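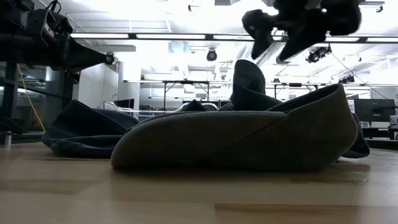 The Skov benchtop in mixed tones, with the mending still on it.

We've been making the Skov table for a good while now, and it's still the one people ring up about after they've seen it at a friend's place. It was drawn up by Valdemar Lund as a folding and mending table, for the sort of household where the washing comes in off the line and needs somewhere flat and generous to land – though plenty of you have written to say yours has ended up as a desk, a cutting table or the spot where everyone eats breakfast.

The top is wood, made up of joined strips, and we leave the colours as they come. You'll get pale tan next to a darker honey, and now and then a proper brown strip running through, so no two tops look quite alike. If you'd prefer yours mostly light, tell us when you order and Tomos Bellis will do his best to favour the paler strips, but he can't promise there won't be a dark one in there somewhere!

The finish has a soft sheen and is smooth enough that knits and linings slide over it without catching. Wipe it down with a damp cloth and dry it off afterwards. Please don't iron straight onto it – lay down a folded blanket or our Broma felt mat, which is cut to fit.

Size and details
Length 1113 mm
Depth 565 mm
Top thickness 42 mm
Legs sold separately (Eston fixed or Groronau folding)

A longer top can be made to order, and the same goes for odd depths if you've got an awkward laundry nook to fill. Send us your measurements and a rough sketch, even a wobbly one on the back of an envelope, and we'll get back to you with a price.

The next batch leaves the workshop in June. Orders are open now, and a deposit holds your place.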